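Home Reviews Desk Stuff Kids Deals Contact

Reviews > Desk Stuff > Small Fun

Veres suction mini hoop: three months over my desk

By Clyde Kapoor
Feb 17, 2020
4 min read

Quick one, I've got a stack of these to get through. Bought the Veres mini hoop in November with my own money, full price, and it has been up on the wall by my desk most of the time since.
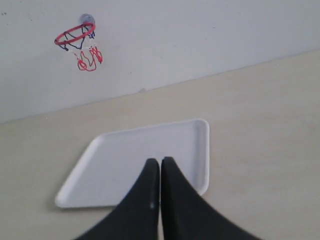
So, the basics. Small hoop, thin red rim, suction cup at the back, net in navy, white and red. Comes with one foam ball. No screws, no tape, no backboard. Box said "fits any smooth surface" and that's where I started arguing with it.

Putting it up

First try: cup straight onto the wall, dry. Stayed up long enough for me to sit down. Second try I wiped the wall, let it dry, wet the rim of the cup with a fingertip and pushed hard for a slow count of ten. Much better. That one held nine days.

My wall is painted, pretty smooth, a few little specks in it. It's right on the edge of what the cup will take. The bathroom tile and the kitchen window were no contest, it hung on both for weeks until I pulled it off myself. Textured paint in the hallway, forget it. Didn't last one shot.

If you've got tile, glass or a glossy cabinet door, buy it. If you've got regular wall paint, expect to re-stick it now and then. Clean the cup when you do. Dust kills it faster than anything, and warm water with a drop of dish soap brings it right back.

The rim

Stiffer than I figured. I've caught it with my elbow more than once and it springs back round. The red hasn't chipped. It does droop a little when the cup starts to go, so you get a warning before the whole thing drops, handy if you keep coffee under it like I do (did).

The net

Favorite part, weirdly. It's a proper looped cord net, not that stiff printed plastic you get on the cheap ones. Navy up top, white in the middle, red at the bottom. The ball makes a nice soft noise going through.

Downside, the bottom loops hang however they want. Mine came out of the box curled up every which way and they've never straightened. Tried hanging a binder clip off it overnight, no change. Tried steam from the kettle, a tiny bit better and then back to how it was by morning. Every so often the ball sits in there and you have to poke it out from below. My nephew thinks this is the best feature. I don't.

The ball

Bad. Sorry. Too light, and it had a flat side from being packed. Swapped it for one out of a Trolik desk set and the hoop got twice as fun. Any foam ball the size of a small plum should work, measure before you buy because the rim won't forgive a fat one.

Also put something underneath. A miss off the rim rolls to the far end of the desk and then you're on your knees with the cables. I use a white plastic tray, rectangular, rounded corners, raised edge. Nothing special, it was in a drawer. Catches most of what drops straight down and the lip stops it rolling off. Doesn't help with the wild ones. A folded dish towel in the bottom takes the bounce out if you share a room with someone on the phone.

Versus the Grarthorpe

I had the Grarthorpe over-the-door one before. Bigger, has a backboard, much better for real shots from accross the room. But it bangs. Every shot, bang, and the hooks marked the top of the door. Eifion Wogan has the desk next to mine and he'd vote for the Veres every time, on noise alone. He's also up 228 baskets to my much lower number, we keep a tally on a sticky note, and he shoots left handed so draw your own conclusions.

The Hornwood one I only tried at a friend's place. Screws in. Solid as anything. If you own the wall and don't mind two holes, probaly the better buy.

Good
Quiet
Nice net, good colors
Up and down in a minute, no marks left on my paint so far
Small enough to live over a desk

Less good
The ball
Cup is fussy on paint
Loops tangle, ball sticks sometimes
No spare cup in the box, and they don't seem to sell them seperately

Who's it for

Kids on the bathroom tile, grownups on a boring call. Not for anyone who wants to throw hard. One real throw at the rim and it's on the desk, I tested that plenty.

3 out of 5 as it comes. Would be a four with a decent ball and a second suction cup. I'm keeping mine up.

Next up is the Trolik set the good ball came from, once I find the rest of it.

Filed under: desk toys, small spaces, gifts for coworkers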